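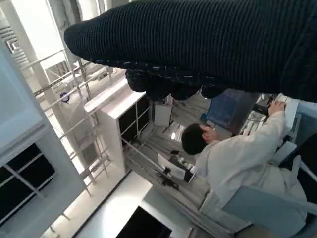 A navy knit held up in the gripper, with one of us at the desk behind it.

Gripper rules at Drestby: the questions I get most

Do I really have to read this before I book the arm?
Yes, please! It's short, and the sign-up sheet asks you to tick a box saying you did.

What can I pick up with it?
Soft stuff, mainly. Knitwear, sponges, cloth, anything that squashes a bit. If your item weighs more than 236 grams, come and talk to me first and we'll look at it together.

Can my hand be near the mat while it's running?
Not while it's moving on its own. In hand-guided mode you can steady things at the edge of the mat, but keep your fingers out from between the tips - they close faster than you'd think.

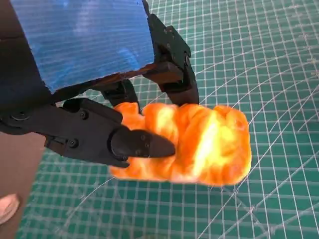 Page last changed: July

How hard should it squeeze?
Start at 30 percent and go up in small steps. I know 100 is tempting when a sleeve keeps sliding out (I've done it too), but we keep that setting for the Stotus tests and nothing else.

The fingers are printed. Are they strong enough?
For soft things, sure. Check the screws before each session and give each finger a gentle wiggle. If anything feels loose, write it in the Fluvavitz log and leave the arm off until it's been looked at.

Someone's working at the desk. Can I still start?
Say so out loud first and wait for an answer. A nod doesn't count - people nod at their screens all day.

What about cables?
Keep them off the floor where the arm's base is, and never run one across the mat. I'm a little fussy about this one, sorry.

Who wrote the rules?
Most of them came over from Ung, our sister lab, and we've added bits as we went. There are 13 now. The full list hangs by the door, and this page only covers the ones people ask about.

I want to change a rule. How?
Put a note in the log with the rule number and what you'd like it to say. We go through the notes once a month, usually over lunch, and you're welcome to come and argue your side.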